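Print | E-mail

The plant is out of control and I love it!

I finally moved it off the windowsill and onto the big table, and wow, what a difference. All those little round leaves have room to go wherever they like now, and they're going everywhere (mostly over my reading pile). Telmo Palacios gave it to me as a cutting back in Prustport, two skinny stems in a yogurt cup. 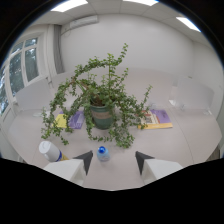
I was so sure the move would make it sulk. My last one dropped leaves for five weeks when I changed rooms! I'm watering it a little every 6 days and turning the pot each time, and I've promised myself no pruning before February. The dark teal pot is my favorite too, just a little glossy. If anyone wants a cutting, leave me a comment!

Print this post | E-mail to a friend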